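Bin-picking cell: your questions, my answers

How often do you check the cables?
Every morning, before the arm moves at all. I jog the wrist slowly through its widest turns and watch for anything pulling tight or rubbing. If a tie has slipped, I cut it off and put on a new one – sliding the old one back never lasts.

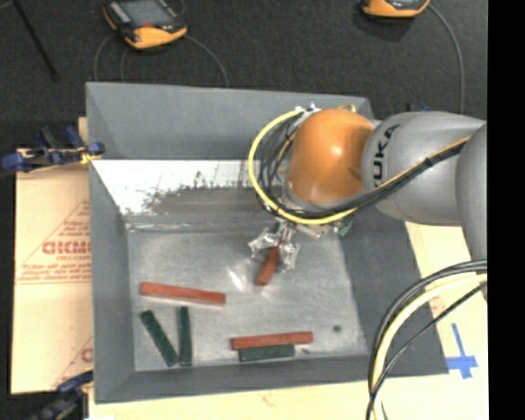 I also keep the speed at 3 percent for that first jog. Yes, it's slow. Get a coffee!

When do you change the finger wrap?
I look at it every 3,000 picks and usually end up replacing it. The best run we've had at Brambridge was roughly double that.

Do I need to re-teach if the bin gets bumped?
Check the clamps first, then run the corner check (program 41 on ours). If it passes, carry on. If it doesn't, re-teach the bin frame only and leave the tool alone.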